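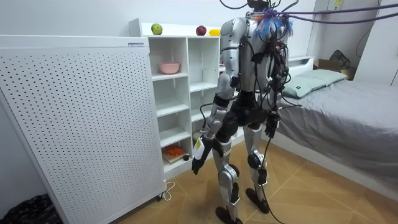
Rezaei Robot Notes
@rezaei_robotnotes · Bristville · December

Search posts Search Try "wiring"

Okay friends, several of you asked what it takes to look after a humanoid day to day, so pour yourself something warm because I am going to go on a bit. This is a thread about cables. It is mostly about cables, anyway, with a detour into feet and another one into labels.

First, the setup. The room is laid out like a bedroom, with a bed on one side and a white open shelving unit along the wall, and the robot stands in front of the shelves. We call the whole arrangement Walletora (the name stuck before I got here and I have given up asking). It does household things in there, picking up and putting down, and I keep it in one piece while it does them.

Now look at the torso. One side is that nice smooth silver shell, and the other side is, well, black wires, a whole thicket of them, with little red and green parts in the middle. That thicket is where I live. If you have ever untangled holiday lights you already have most of my job skills!

My one big rule, which I will repeat until you are all sick of me: you do not pull on anything until you have followed it with a finger from one end to the other. Both ends. Out loud if you can stand it. I say "starts here, goes behind here, comes out here" like I'm reading a bedtime story, and it has saved me more than once.

The two thick purple cables up by the shoulder get checked before anything else in the morning. I look at where they come in and whether either one is carrying weight it shouldn't. A heavy cable that hangs from its connector will work itself loose a little every day, and then one afternoon you get an arm that drops out for half a second and comes right back, and you spend the rest of the day doubting your own eyes.

(Ask me how I know. It was the left elbow, it took me 15 minutes to fix and two days to find.)

Same spot, that shaggy bunch of blue, orange and white. I get comments about it every time I post. Yes, I would love it to be tidier. But I tied everything down tight once, very proud of myself, beautiful work, and the first time the shoulder swung forward it ran out of slack and popped a plug. So now I leave it room and I live with the hairdo.

How much slack? I move the joint by hand, power off, all the way to each end of its travel, and watch the wire the whole time. If it goes straight anywhere, it's too short. If it makes a loop big enough to hook a thumb through, it will eventually hook something else, so I bring it in a little. The black cable that bows out beside the forearm is on my list for exactly that reason - I keep going back and forth on it.

Please, please do this with the power off and the stop button where you can reach it. I know it's slower. I have a small blood blister from the one time I figured it would be fine.

Hands next. I do these last in the morning round, after coffee, because they want patience. Every finger gets curled and let go, one at a time, and I'm feeling for grit or a spot where it hesitates more than I'm looking for anything. Then the same again on the other hand. I write down which finger, even when it's only a maybe. A maybe that shows up three mornings running gets the cover taken off.

About labels! There's a small yellow one on the white cover on the back of the hand, and I am a big believer in having something on each part you can point to. My own spares drawer goes by number. 145 is a finger cable and 502 is the long lead that runs to the floor, and I could not tell you why we skipped so many in between. The old list came over from Sterura, who set up the first version of this thing, and they had their own way of counting.

Speaking of the long lead. That black cable trailing down past the leg and across the floor is the one I worry about when people walk through. I wipe it down once a week with a barely damp rag and bend it gently under the light as I go, looking for flat spots where somebody has stepped on it. A flat spot means it goes in the bin. I don't tape them anymore, I've been burned by tape.

And feet, as promised. They pick up everything off that floor. Lint, hair, crumbs from who knows where. Every 20 hours of standing time I lean it back, clean the soles, and snug up the ankle screws while I'm down there. My knees complain louder than the robot's do.

Things I'd buy again if the whole kit got lost tomorrow: a headlamp, a dental mirror, soft hook-and-loop straps in two widths (zip ties are fine until you have to cut one off next to a signal wire), and a thick pencil for the notebook, because pens quit on me whenever I'm writing against something upright.

Next on my plate is rerouting the wires above the right-hand hip so they stop crowding that arm. I've drawn it four different ways and I don't love any of them. If you've dressed cables around a shoulder that moves this much, I would truly like to see how you did it - sketches welcome, messy ones especially.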